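Opening Up Your Desktop: Your Questions Answered

Welcome! If you've found this page, you probably have an older office desktop sitting on the kitchen table with the side off, or you're thinking about it. We run the bench sessions at Hundmont, and these are the things people ask us most, either at the door or by email afterward. Róisín Noonan wrote most of the answers and Emlyn Pritchard fixed the ones about memory, so if you have a complaint about memory, you know where to go.

Do I need any special tools?

Hardly any. A medium Phillips screwdriver will do most of the work, and plenty of office desktops have a latch on the side that needs no tool whatsoever. A soft brush is nice to have, along with a small dish for the screws (a saucer is fine, an egg cup is better). We sell a little starter kit from Skanitz at the front desk for $12, but please look in your own kitchen drawer first!

How do I make the computer safe to work on?

Shut it down properly, switch it off at the back if there's a switch there, and pull the power cord out. Then press the power button once and hold it for a few seconds. Lay the case on its side on a table, not on carpet, and touch bare metal on the case before you reach in. Please leave the power supply itself closed. That's the one part we won't open in a session, and we'd ask you not to open it at home either.

Should I take photos as I go?

Oh, please do. Take one before you touch anything, and another each time you unplug a cable. Everybody thinks they'll remember which way round a connector went, and by the time they've made a cup of tea it's gone. Your phone is plenty good enough.

How much dust is too much?

A light gray film on the fan blades is normal and won't hurt anything. If you can't see through the vents at the back, it's time for a clean. Hold the fan still with one finger while you brush or blow it out, and take the whole thing outdoors if the weather is kind. Short puffs of air are best – a long blast from a can tends to spit cold liquid.

The computer forgets the date every time I unplug it. Is it dying?

Probably not! Most of the time it's just the coin-cell battery on the motherboard, the round silver one. The usual type is a CR2032, but read what's stamped on yours before you buy. Note which side faces up, ease it out gently with a fingernail, and press the new one in the same way. You may have to set the clock again afterward, and sometimes a few startup settings as well.

Do I have to take the cooler off?

Not for dusting, and not for a battery or a memory upgrade. If you're replacing old thermal paste, or swapping the processor, then yes, it has to come off. Run the computer for a few minutes first so the paste softens, shut it down and unplug it again, then loosen the cooler's screws a little at a time, working corner to corner. Wipe the old paste away with a lint-free cloth and a bit of isopropyl alcohol. We keep Voltaslow wipes on the bench and they do a lovely job, though a coffee filter works too. 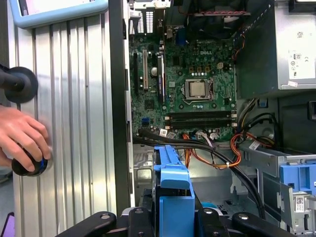 Once the lid of the processor is clean, try not to put your fingers on it again before the new paste goes on. A blob the size of a small pea in the middle is enough. If you're lifting the processor out, free the little metal lever beside the socket first and let it come up slowly, then raise the chip straight up by its edges. Never slide it.

How do I know which memory to buy?

Write down the model of the computer and look up its manual, or bring it in and let Emlyn have a look. The notch along the bottom of the stick has to match the slot, and the different generations won't swap. If you have 2 slots, a matched pair is usually a good choice. Open the latches at the ends, line up the notch, and press firmly until they click shut. It takes more push than people expect.

Can I bring mine in?

We'd love that. Bench places are free, and the room behind the Costello building holds 40 of us at a squeeze. Bring the desktop and its power cord; we have screens and keyboards here. Sessions stop for the summer at the end of June, so do write to us before then if you're stuck on something.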